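A Saturday at the Retamal open day

The bus to Retamal drops you at the bottom of the hill, and it is a longer hill than the map lets on, so I was rather pink in the face by the time I reached the gate. No matter! There was lemon squash on a trestle table just inside, and a very cheerful queue for it, and by the second cup I had forgiven the hill entirely.

I had gone mostly for Trimesora, the model home, which I've been meaning to see since it was first advertised in July. Tickets were 2 pounds, and they let us in 17 at a time so that the hallway didn't get too crowded. The whole place is laid out the way people really live, with the clutter left in, and the theme for the day was tidying and storage (my favourite subject, as anyone who has seen my airing cupboard will know).

The entrance area had me lingering far longer than I meant to. I am a great believer in a proper spot for shoes by the door, and I liked that they had given this one plenty of floor, with a metal rack against the white wall and a mix of the sort of things a household does wear: soft foam slides for pottering about indoors, canvas shoes for going out. I came away with all sorts of ideas for our own porch, where at present you take your life in your hands.

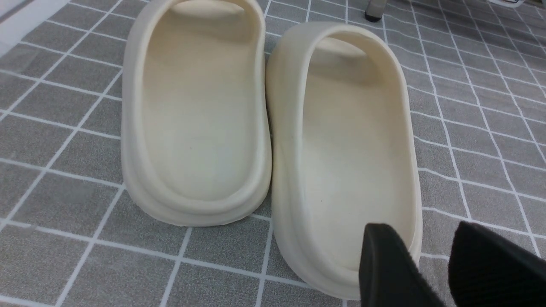

The cream slides, side by side.
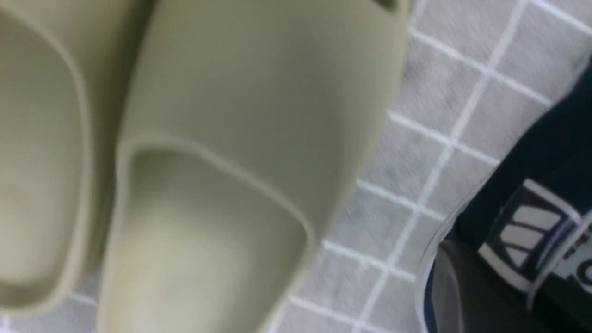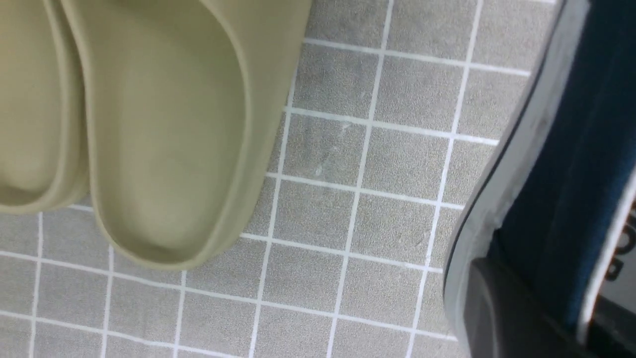
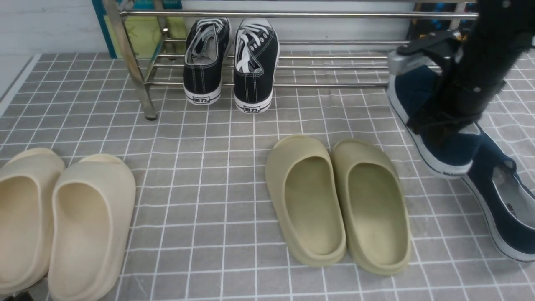

Canvas shoes on the rack, slides still on the floor.

From the hallway we were steered through to the kitchen, where Amomier had taken over one whole worktop with their storage jars. I have more jars than I have things to put in them, but I stood through the talk all the same, and picked up a good tip about keeping flour and sugar at opposite ends of the shelf so you don't reach for the wrong one half asleep. The lady next to me wrote it on the back of her hand.

Clindness had the utility room, with brushes and cloths and a great many sprays. It was a bit of a squeeze in there and the smell of lemon was strong, so I didn't stay, though I did buy a dustpan with a long handle, which I then had to carry round for the rest of the afternoon like a walking stick.

Upstairs was quieter. There was a linen cupboard I would gladly have moved into, and a folding demonstration that I followed perfectly well until the fitted sheet, when I lost my place and had to start again with everybody watching.

If you're thinking of going, wear something comfortable on your feet and leave yourself at least 40 minutes for the house. The cakes go early, so have yours before the tour, and check the time of the last bus down before you settle in with a pot of tea. I missed mine by a whisker and walked back down the hill, dustpan and all.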